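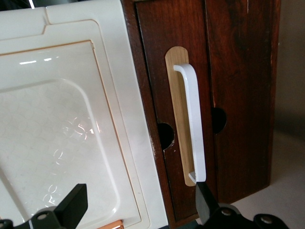

Wrist camera view, tip of the right finger at the lower end of the white door handle.

Is the Dobre finger kit good enough for cabinet doors, or should I pay for the Coltusier set?

Posted by Fouzia Siddiqui in Arms and Grippers

I have a small tabletop arm with a two-finger gripper and a camera on the wrist. The fingers I use now are flat black plates with a slanted tip, and I am trying to get the arm to open a small wooden cabinet by its bar handle. The cabinet sits right beside a white appliance, so there is not much room on the left side for the open finger.

Picking up blocks and cups is fine. Doors are the problem. Out of my last 40 tries the door came open 17 times. On most of the others the fingers closed and then slid down the handle when the arm pulled back. The handle is smooth and it bends outward at the top.

Kovex sells the Dobre kit, which has softer fingers and a new mounting bracket, for $28. The Coltusier set costs over four times that and comes with its own calibration service, where you send in your camera footage and they send back settings. I don't mind spending the money if it fixes the problem. Has anyone used either one on doors? I would also like to know if the Dobre bracket blocks the camera more than a stock one does.

Gøran Hägglund

I have had the Dobre kit on my arm since May. It is worth the money for smooth handles. The pads are a rubbery material and they hold a round bar much better than bare plates. Mine took 4 screws, all included, and I had it on in less time than it took to find my hex key. The bracket is a little wider than my old one. I lost a strip along the bottom of the picture and it has not mattered.

Before you buy anything, look at where you are grabbing. In your picture the right finger is down at the very end of the handle. If you close there and the arm drops at all during the pull, you have nothing left to hold. Go for the middle of the bar. I would also turn the wrist so that the fingers close from either side of it, and check that you are pulling along the arc of the door. If the arm pulls in a straight line, the door swings away from that line and drags the handle through the fingers. I had that wrong for weeks and blamed the gripper.

As for the Coltusier, I have used one at work. The fingers are well made. I can't say the calibration service did much for us, and the turnaround was slow. For one arm on a table I would not pay for it.

One complaint about the Dobre: the pads pick up dust and get slick. Wipe them with a damp cloth.

Tormod Åberg

Just get the Coltusier. You get what you pay for. I don't do doors with mine but it is very solid.

Agnes Boström

I returned my Dobre kit, so take this as the other side. The pads are thicker than they look in the Kovex listing, and with them on my gripper could not get behind a handle that sits close to the door. Measure the gap between your handle and the wooden plate it is mounted on. If the closed pad will not fit in there you will be stuck pinching the front edge of the bar. Kovex took the kit back without any trouble, but I paid the postage.

If the gap is too small, try wrapping your present fingers with thin grip tape first. That was good enough for my kitchen drawers.

You could also use one of those round cutouts at the edge of the door in place of the handle. One finger in the hole, then pull. The hole gives you an edge to hook on and you don't need grip at all.

Print this page | E-mail this page

Comments

Niloufar Mahmoudi: Does the Dobre bracket need new offsets in Faster, or does it pick them up by itself?

Gøran Hägglund: You have to enter them. They are on the sheet in the box.

Fouzia Siddiqui: Thanks all. I moved the grasp up to the middle of the bar and it slips less. I will measure the gap tonight before I order.

Agnes Boström: Measure at the bottom bracket too. Mine was tighter there.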